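Colette Roussel wrote:

> Does anyone on the list still line-dry sheets in January? Mine come in stiff as a board.

Hi Colette -- yes, every week! My routine:

- Half the vinegar you think you need.
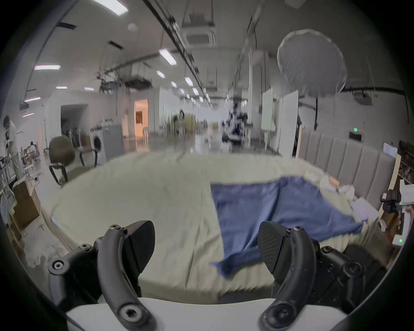 - Shake hard, then peg by the hems.

Dörte swears by wool dryer balls, but I gave mine to the dog

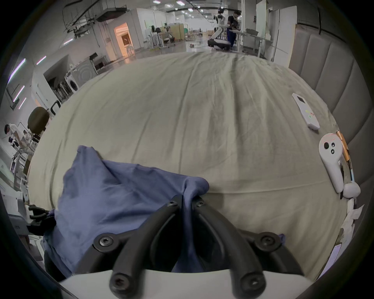
and haven't missed them, even at minus silly outside.

I've washed mine two ways now and cold wins for colour. Fitted ones are still my nemesis -- that sage green one, all creases toward the corner, is how mine look too, and I've quit ironing.

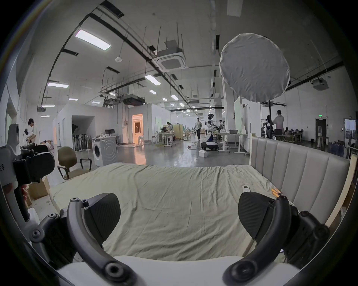
Softener I'd skip, it ruins towels. Blue ones especially, in my house! A fitted sheet goes on easier if you start at the far corners, and creases mostly drop out overnight. 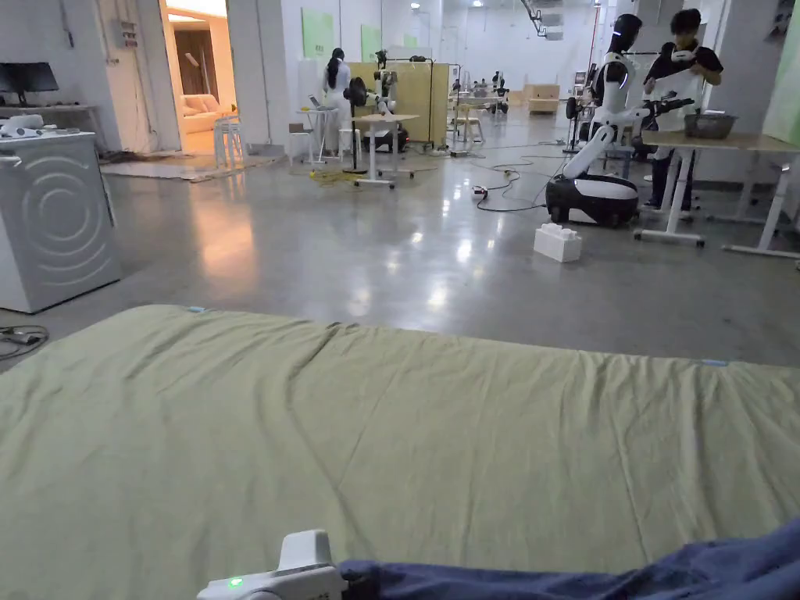 *Sage green sheet, with the front-loader off to the left.*

Cheers,
Valentina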